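Talk notes - shelf life and stock rotation in small stores
Speaker: Cadi Kneath
Slot 3, Estwood regional grocers' session, 7 Nov 2022

Opening
Start with the date code. A best-before date is a quality date. A use-by date is a safety date. Stock past its best-before can be sold if it is still fit to eat; stock past its use-by cannot. Pause, check the room has that.

Rotation
First in, first out works only when deliveries arrive in date order. At the Rarnik store they did not. Snack lines came from two depots, and the later delivery often carried the earlier date. We changed to first expired, first out.
- New stock is read before it is shelved.
- Earliest date goes to the front.
- Mixed cartons are split at the back door, not in the aisle.

Facing up
Pulling items forward hides gaps and also hides old stock. Staff at Rarnik faced up each evening without reading dates. Olga Baptista's check in December found 53 items past best-before, 19 of them in the front row. Most were on the bottom shelf, where the codes are hard to read.

Slow lines
Cut the facings before cutting the line. A flavour that sells 11 units a week does not need a full row. Grukov stocked by supplier plan and carried too much of everything. Jibrin set facings from its own sales and wrote off less. Skip the cost table if running late - it is in the handout.

Markdowns
Mark down early and once. A second sticker over the first slows the till and draws complaints. Keep reduced stock in its own bay so that the full-price row stays in date order.

Records
One sheet per bay: date checked, initials, earliest date found. The earliest date tells you when to come back. No need for software at this size.

Close on the bay sheet. Leave time for questions.

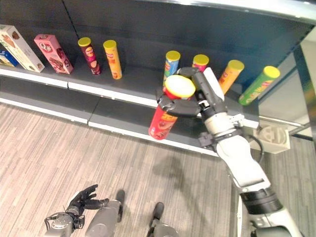 How often should a small store check dates on packaged snacks?
Once a week for slow lines and once a fortnight for the rest, with an extra check on any bay where the sheet shows a date inside the next month.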